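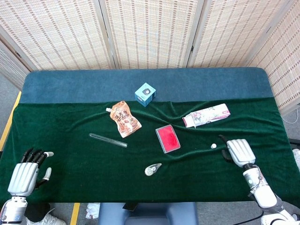
Green cloth table, both hands down, before a run. Head camera view.

Workshop notebook, July, open day

Writing this up the same evening while it's still in my head. Jaanus Tamošiūnaitė asked for notes for the people who couldn't come, so I'm putting in more than I normally would, and the order is whatever order I remember it in.

Short version: we had the doors open from 10:00 until a little past 16:00, the humanoid ran for most of that, and I had a great time. I think the visitors did too. The sign-in sheet ended at 98 names, and plenty of people walked straight past it.

Setup

Started at 7:30. The table got the dark green velvet cloth this time. I had argued for the plain gray mat we use every day and I was wrong, the cloth looks terrific, and people at the back could pick out the objects much more easily. It doesn't reach the far edge, so there's a strip of the blue-gray padding showing back there. Fine. The wrinkles are another matter, see below.

Woven divider (bamboo or rattan) behind the table and around the right side. It does two jobs: keeps the background the same for the head camera, and keeps visitors from leaning in from behind. Jõgi (the planner, for anyone reading this who joined after spring) used to get confused by people's shirts in the background and would sometimes put a box around a sleeve. With the divider up I saw none of that. I'd like to keep it up permanently if we can spare the space.

Homing went clean on the first try, both arms. Hand calibration on the right took two tries. The Zovach wrist firmware wanted a restart after the update and I forgot, again. It is now written on tape on the side of the laptop.

The table

We wanted things people have at home or in a desk drawer. What was out for the main session:

- light blue cube box, dark emblem on top
- snack pouch, orange-brown, with the white spout cap
- long carton, white and pink, looks like a toothpaste box
- the red flat thing with the silver-gray border (we all call it "the red card")
- clear glass tube
- correction tape dispenser
- small white ball

The routine was simple. A visitor picks an object and says which, one of us types it in, Jõgi proposes a grasp and shows it on the side monitor, we press go, the hand goes and gets the thing and hands it to the left or sets it down on a spot the visitor has chosen. Then the next person. We let them choose freely, which made me nervous about the tube, and of course the tube was what everybody under twelve wanted.

How the objects did

Cube: perfect every time I was watching. A box with edges is a gift.

Carton: nearly as good. It lies diagonally so the wrist has to turn a long way to line up, and you could hear people go quiet while it turned. I love that moment. Early on the grasp landed too close to one end and the carton tipped down in the fingers, but it held.

Snack pouch: the best surprise of the day. Crumpled, soft, shiny, a different shape each time it gets put down, and I expected trouble. The right hand pinched it near the middle and lifted and that was that. One man said his own hands were worse at that than the robot's, and he may have been right, I watched him try to fold a flyer.

Correction tape: fiddly. The curved body rolls away from the thumb if the approach is a bit off. What helped was coming in lower and closing slower. I dropped the closing speed before lunch and left it there for the rest of the day. Would like to try this properly with logging on.

Ball: it rolls! We know it rolls. But the folds in the cloth stop it from going far, so for once the wrinkles were on our side. A girl with a notebook of her own asked why we didn't just put the ball in a fold on purpose, and then we did, and it worked better. I wrote her name on the whiteboard with a star.

Red card: the hardest one. It lies flat and there's very little to get a fingertip under. The trick is to press the cloth down beside it so that the edge lifts, and Jõgi doesn't know that trick. When Jaanus took over in teleop he did it the second he sat down, without thinking. I asked him to explain what he'd done and he had to do it again slowly to find out. We should record a set of these.

Glass tube: depth camera sees straight through it and gives us the cloth underneath. The planner falls back on the color image, which gives a decent line along the tube and no idea of the height. I put the height in by hand. Worked most of the time. When it missed, it missed high and closed on air, and I'll take that over pushing down on glass any day. Next time let's swap in a clear plastic one for the public sessions and keep the glass for ourselves.

Wrinkles

The cloth moves. Every time a finger drags on it the folds travel, and by early afternoon there was a ridge across the middle that the height map read as an object. Twice Jõgi offered it as something to pick up, and the second time somebody in the crowd shouted "let it!" so we let it. The hand took hold of a piece of the cloth and lifted, and everything on that side slid toward the dip. Huge applause. I reset the table.

Fix: clips under the front edge, and smooth it between groups. I'd rather not glue it down, a bit of movement makes for more honest tests.

Questions I want to remember

Lots of people asked whether it could feel what it was holding. I said it senses the load on the fingers, it doesn't have anything like skin, and then I let them watch the current plot on the monitor while it squeezed the pouch. That went over much better than any explanation I gave. Let's make that plot bigger.

A retired machinist spent ages on the thumb. He wanted to know why it sits out to the side when the hand is at rest and where the play was in the joint. He found some play by looking, on the right hand, before I'd told him we had any. I have written down what he said and will check the right thumb with a gauge tomorrow.

A couple of students from Uvley stayed through three rounds and asked about cycle time. I told them we don't chase it on this table. They'd seen the Illovance video with the fast sorting and wanted to know if ours could do that. It can go faster than we let it. With people standing that close I keep the arms at the slow setting and I won't budge on that.

And a very small boy asked if it gets tired. I said the motors get warm, so in a way yes, and he patted the table and told it to rest.

Things that went wrong

- 11:40, side monitor lost its signal. Loose plug. Lost one group while we looked for it.
- The e-stop got pressed by a visitor's bag. Everything stopped exactly as it should and came back without a fault, so this goes under good news as well. Move the button to the inside of the table leg.
- Typing the object names is too slow with a line waiting. We need buttons, or pictures to tap.
- The black cable on the right side wants rerouting. It trails over the floor there and I stepped over it all day long. Overhead next time.
- Ran out of handouts. We printed 300 and I thought that was silly. Leave the leftovers question out of the next planning meeting, there won't be any.

Numbers, such as they are

We ran 6 groups in the morning and 4 in the afternoon, the afternoon ones being much larger. I didn't keep a success count per object, so everything I wrote above is from memory and should be treated that way. The arm logs are all saved, so anybody who wants real numbers can dig them out. Grasp proposals are in the same folder with the monitor captures.

For tomorrow

Gauge on right thumb. Charge the spare e-stop. Brush the cloth, the velvet picks up everything. Ask Jaanus for an hour of teleop on the red card, both hands, with the press-down move done slow and done fast. Try the low approach on the correction tape with logging switched on this time.

Also I want to try two-handed handover with the carton. We only did it once in front of people, at the very end, left hand palm up and the right one lowering it in, and I was grinning like an idiot the whole way through. Trajectory is saved as handover_carton, in my folder for now, I'll move it to the shared one in the morning.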